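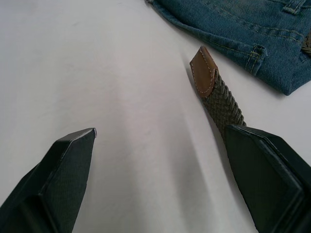

Figure 4.1. Black gripper fingers, white surface.

4. Mounting the Priedītis crack gauge on historic masonry

This section is for the person who fixes the gauge to the wall. Reading the values and sending them to Flascombe is described in section 5. Please read the whole section once before you open the glue.

The gauge has two plates. One plate is fixed on each side of the crack, and the scale on the upper plate slides over the hairline mark on the lower plate. The gauge measures movement along the crack and across it. It does not measure movement out of the wall. For this you need the corner model.

4.1 Before you start

Get written permission from the owner of the building. For a listed building, also ask the heritage office which glue is allowed. In the Delberg chapel (built in 1840) we were allowed to use only the reversible glue from the kit, and only on mortar joints, never on the carved stone.

Check that the box contains:
two plates with transport pin
one tube of reversible glue
13 cable clips
one temperature sensor with 2000 mm of cable
one record card

CAUTION: Do not remove the transport pin now. Without the pin the plates can slide, and the zero position is lost.

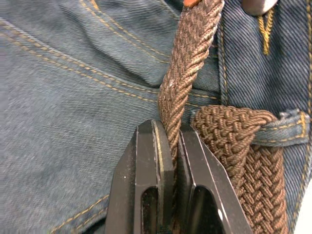 Reading time for 4.2 to 4.4: 4 minutes

4.2 Choosing the place

1. Find the widest part of the crack that you can reach safely from the ladder or scaffold.

2. Look for hollow plaster. Knock lightly with the knuckle and compare the sound with a place which you know is solid. If it sounds hollow, go at least 400 mm up or down along the crack and try again.

3. Do not mount the gauge where rain water runs down the wall, or directly over a radiator.

4. Mark the four corners with soft chalk. Do not use a pencil or a marker on limestone.

Note: If the crack has been filled before, find out which filler was used. An old cement filler can break away from the lime mortar, and then the gauge shows the movement of the filler only.

4.3 Fixing the plates

1. Brush the surface with a dry, soft brush. Do not wash it.

2. Put a thin line of glue on the back of both plates. Keep it 5 mm away from the inner edges. Glue between the plates will block the gauge.

3. Press the gauge on the wall, with the pin still in, so that the crack passes under the middle of the scale. Hold it for three minutes.

4. Wait one full day. In an unheated church in February, wait two days.

5. Pull the pin out straight. The hairline must stand at zero in both directions. If it does not, write the real value on the record card as the start value. Do not try to push the plates.

CAUTION: Never hang a bag, a lamp or your own weight on the gauge. It looks strong, but the glue is made to come off.

4.4 Running the sensor cable 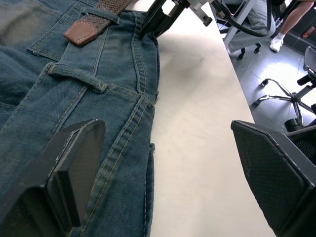 The temperature sensor should sit on the same kind of stone as the gauge, in the shade, and its cable must lie flat on the wall for the whole length. Start at the sensor and work down. Set each clip in a mortar joint and close it over the cable without pinching. The clip should work like the belt loop on a pair of jeans: it is fastened to the cloth and it keeps the belt close, but the belt can still slide. A cable that is held too hard will pull on the sensor when the wall becomes cold. Leave a small free bend before the logger.

1. Use all the clips if the cable runs over a doorway.

2. Where the cable must go around a molding, go under it. Do not drill through it.

3. Connect the plug to the logger last, with the power switched off.

4.5 Record card

Write the wall, the height above the floor, the start value and your name. Take one photo straight from the front and one from the side, with the card visible in both. Keep the transport pin in the small bag on the back of the card. You will need it again when the gauge is taken down.

If a plate falls off, do not glue it again in the same place. Clean the old glue away with the solvent from Jomulwood, choose a new place as in 4.2, and begin a new card.

Text: Ona Vītola. Last changed 28 December 2020.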